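Brindgate Adult Learning
Setting Up Home: short course
Session 4 handout: Storing and setting out tableware

Tutor: Chie Koyama
Room 13, May 19, 2022

Bring this sheet back next week. We will use the last part for the room plan exercise.

What we covered

Most small kitchens have one usable work surface, and it has to serve for preparing food, eating and putting things down. The session looked at how to keep everyday crockery within reach without losing that surface. We dealt with four kinds of item: the mat, the tray, the mug tree and the plate rack. Glasses and cutlery come in session 5.

1. The mat

A mat marks out the working part of the table. Anything kept out permanently goes at its edges and the middle stays clear. Measure the table before you buy one. Leave a strip of bare table along at least one side so you have somewhere to put post, keys and so on.

A plain mid-brown or grey is easiest to live with. Very pale mats show tea marks and very dark ones show crumbs.

2. The tray

Choose a tray with a raised rim. Keep it flat on the table when it is not being carried, with nothing on it. A tray that has become a shelf for odds and ends is no use when you need to carry four mugs to the next room. Wooden trays should be wiped with a damp cloth and dried straight away. Do not leave them to soak.

3. The mug tree

Check the base first. A wide base is steadier than a narrow one. Hang mugs by the handle and load opposite sides evenly, one left, one right, then the next pair. If you own more mugs than there are pegs, put the extra ones in a cupboard. Do not double up on a peg.

Stand the tree at the back of the table, where sleeves will not catch it.

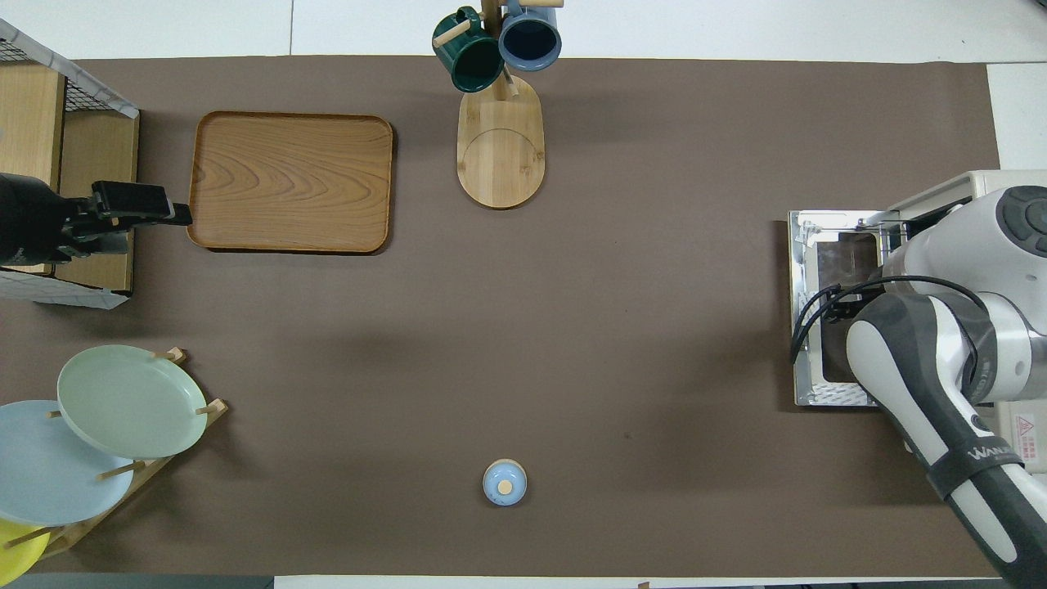 Fig. 1. Tableware kept to the edges of a brown mat: tray, mug tree with two mugs, plates on edge in a wooden rack, small lidded container.

4. The plate rack

Plates stored on edge take up less table than plates laid out singly, and you can take one without lifting the others. The dowels should keep them apart. If two plates touch, move one along a slot. Wide, shallow plates suit most racks. Bowls generally do not, and should be stacked.

A rack used for storage can sit on the mat. A rack used for draining needs a drip tray under it, or must go beside the sink.

Several people asked about mixed colours. It is a matter of taste. One of the sets we looked at in February, from Hirose, was sold in single pieces so that each person in the house could have a colour. This can save arguments over washing up.

5. Small containers

One lidded pot for sugar or salt is enough on the table. Check that the knob on the lid is big enough to grip with damp fingers. Label the pot underneath if you have two the same.

Points from the discussion

Yasuo Nakajima asked whether wood should be oiled. Yes, for trays and racks, using a food-safe oil, twice a year. A 500 ml bottle will last a household a long time. Rub it in, leave it overnight and wipe off what is left.

Exercise for next week

Draw your own table from above, to scale if you can. Mark where each of the items in sections 1 to 5 would go. Shade the part that stays clear. Then note which item you reach for most often and whether it is on the side of your better hand.

Reading: Sekcombe course folder, pages 13 and 14.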